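The Napkin Problem

The course costs 2260 dollars, runs nine weeks, and promises to make you "host-ready." I signed up in September because I wanted to know what that meant, and because I have a long-standing grudge against the idea that dinner at somebody's house needs a curriculum.

The Beltance School of Table occupies the upper floor of a former shoe store. Its founder, Constanza Iturra, used to manage banquets for a hotel and speaks with the calm of a woman who has seated 400 dentists. She told our group that guests decide how they feel about an evening before they have tasted anything. I asked how she knew. She said it was well established. I asked by whom, and she moved on to stemware.

I don't doubt that people notice a nice table. I notice one myself. What I doubt is the chain of claims built on top of it: that a folded cloth makes guests relax, that relaxed guests talk more, that talk makes friendships, and that you should therefore buy the cloth from the school's own shop, which sells it under the name Plidel in sets of five.

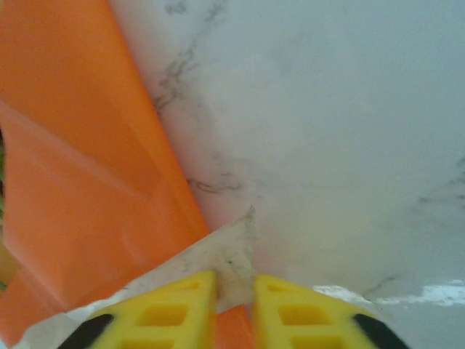
Orange on white marble-patterned surface: a strong color does much of the work.

Color took up most of the third week. Warm shades are supposed to make people hungry, a line I have now heard from two decorators, a paint salesman and my aunt. When I pressed Iturra's co-teacher, Emiliano Paredes, he admitted he had picked it up from a trade magazine years ago and never looked into it. I liked him a good deal more after that.

His other lessons were better. Iron cotton while it is damp. Keep flowers low enough that people can see each other. Don't scent anything. None of this needs nine weeks – it would fit on a card taped inside a cabinet door – but it is sound advice, and I have used it.
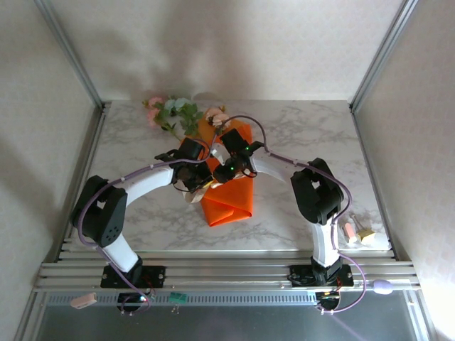

The trouble starts when good sense gets dressed up as science. Week six introduced something called the Tillman Scale, which rates a table from 1 to 15 on "felt welcome." I never learned who Tillman was. The scale has separate scores for height, texture and "invitation," and my classmate Ulises Gaete, a retired bus mechanic, asked whether a bowl of chips counted as invitation. He was told it depended on the bowl.

Gaete was there because his wife had always done the entertaining, and after she died he stopped having people over. He didn't care about the scale. He wanted to know when to put the potatoes in. The course had no answer for him, as cooking is a separate program with a separate fee.

I went to his house in the end. We ate at 7 o'clock off plates that didn't match, with paper towels by the forks, and five of us stayed until after midnight. I can't claim that proves anything, either. Iturra would say we were already friends by then, and she may be right. The potatoes were a little underdone.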